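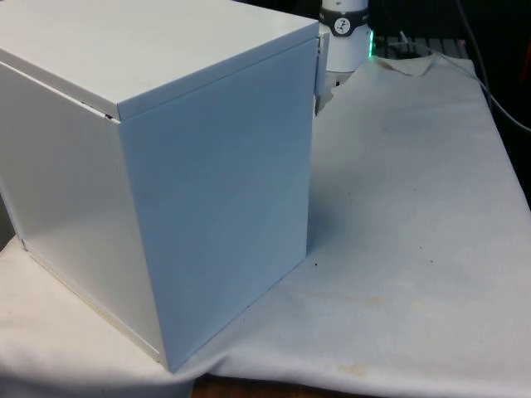 Slide 1. White box on a white cloth. Leave it up while people sit down.

Notes for the packing and storage talk, November 8, 2024. Time allowed is 30 minutes with questions. Serpil Kocabaş introduces, then I start.

Opening

Thank Serpil. Say who I am and that I look after the props and display stock at Cernarmont.

The talk is about large boxes with lids. We have plenty of them, we put things in them for months at a time, and most of the damage I see comes from how they are opened, closed and set down. Very little of it happens in the truck.

Ask for hands: who has opened a box this year and found something broken that was fine when it went in? Wait for the hands. Don't comment on the number.

The lid

Point to the top of the box on the slide. There is a thin raised lip along the joint, which makes me read the top as a separate lid. Then point to the front corner, where the seam shows dark and there is a small gap.

A gap like that is worth a look before the box goes on a shelf. From a picture I can't say what causes it. The usual causes on our own shelves are a lid put on the wrong way around, or padding that stands too high at one corner. Take the lid off, turn it, try again. If it still won't sit flat, look at the padding. Do not press it down and do not put another box on top to hold it.

Mark the lid and the body with the same number, on the same side. Margaux Tessier did this for the whole Podska loan and it took her one afternoon. Pencil on masking tape is fine. Marker on the box is not.

Next slide: Margaux's tape labels. Pause here, people like to write this down.

The surface underneath

Go back to slide 1 for this part.

A cloth on the table does two jobs. It keeps the bottom edge from picking up grit, and it shows you anything that falls off the box or out of it – a screw, a chip of paint, a dead moth. White cloth is best for that. Shake it outside between boxes, and wash it when it looks gray.

Mention the bottom rim on the side face, where there is a faint yellowish discoloration. People at the back may not see it, so say it out loud. When you find this on a box of your own, write it on the card with the date and check again at the next opening. If it has spread, move the box off that shelf. I don't scrub it. Ju-won Joo tried a cleaning paste on one of ours and we now have a shiny patch next to a yellow one.

Moving a big box

Two people for anything you can't see over. Agree on who talks. Put your hands under the body, never on the lid. Clear the place you are going to before you lift.

Tell the Vatex story here if there is time. Short version: 12 glass domes, one lid held by the edges, 3 domes left. Skip it if Jong-dae Ki has already told it in the morning session. Check with him at the break.

Padding

Change to the foam samples and pass them down the rows. Start on the left side so they come back to the table by the door.

Soft against the object, firm against the wall of the box. Leave room for fingers. If you need a tool to get the object out, the padding is too tight.

The Kwon foam we bought last year crumbles at the cut edge. Wrap it in tissue or use it up on the floor of the crate.

Handouts and questions

There are 40 handouts. The shelf card template is on the back page. Sarmīte Mets has the file for anyone who wants to change the columns.

Likely question: can lids be taped shut? Yes, for transport only, with paper tape, and fold one end over so it can be pulled off.

Likely question: stacking. Two high if the lids sit flat, otherwise one.

Collect the foam samples before people leave.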